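Chapter 9
Buying a Helping Hand: Reading the Offer on a Two-Arm Workcell

Before we begin

By now you've spent eight chapters with joints, links, controllers and a fair bit of trigonometry, and if you've stuck with us through all of it, well done! This chapter asks something different of you. Sooner or later most people who work with robots have to buy one, or advise somebody who is buying one, and the skills involved are closer to those of a good home inspector than those of an engineer. You'll be reading brochures, asking awkward questions over a cup of tea, and working out what the price on the last page really covers.

Our running case is a small one, and we chose it because it's small. Zestano is a wholesale florist that makes up mixed bunches for grocery stores. Its busiest hours start at 4 a.m., when the flowers have to be sorted and bunched before the trucks are loaded, and it has always had trouble filling that shift. Two suppliers put in offers. Rakham sells a kit: two arms, grippers, a table with mounting rails, and a licence for the software that teaches the arms new jobs. Netent sells a service: they bring in a similar cell, look after it themselves, and charge by the finished bunch. The two offers arrived in the same week and were, as these things so often are, laid out so differently that you could hardly put them side by side.

What the cell is asked to do

Flowers make an honest test for a gripper. A carnation stem will put up with a firm squeeze, but a stem of stock bruises, and anything with soft petals shows the damage a day later in the bucket, when it's far too late to do anything about it. The stems are thin, they lie at every angle, and their leaves tangle with whatever is next to them. The colour of the bloom tells the software which bunch a stem belongs in, but the place to take hold is lower down, and that part is narrow, dark and easily lost among the others.

A camera carried at the wrist helps here, looking out along the fingers to the work. When you assess an offer, ask to see this view as well as the handsome one from across the room.
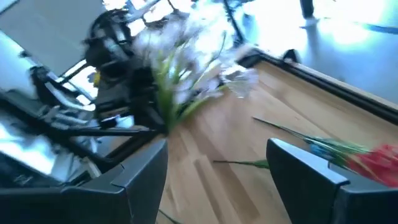
Eren, writing in reply to the draft of this chapter, thought we were being too gentle with the suppliers. Ask for the bad hour, the note went on, the one after the stems have sat out of water and gone limp, and ask who pays for the bunches that get binned. A supplier who has only ever shown you fresh stock hasn't shown you much.

We think that's fair, and we've built it into the exercises. Speed is the figure every brochure leads with, and it's the easiest to dress up. Rakham's offer promised 400 stems an hour, and its trial at Zestano logged 407, so there was no quarrel there. The trouble lay in what the figure left out. Over the whole trial the cell handled 2,469 stems, and the log didn't say how many had been set down and picked up a second time. Zestano asked for a revised log — a perfectly polite request — and you'll find it reprinted in the workbook, along with Netent's price schedule, which has a few surprises of its own in the fine print about public holidays.

In this chapter you will learn to

Rewrite two unlike offers so that they can be compared on one sheet
Tell a rated speed from a working speed
Plan an acceptance trial using the buyer's own materials
Find the cost of training, spare fingers, repairs and downtime, wherever it has been tucked away

Words to watch for: acceptance trial, consumables, cycle time, licence term, regrasp, service level.

9.1 Starting with the job

It's tempting to open the brochure first. Try to hold off a little, and write down the job as it's done today, by hand, in the plainest words you can manage. At Zestano the supervisor's description ran to a page and a half, and the longest paragraph was all about leaves.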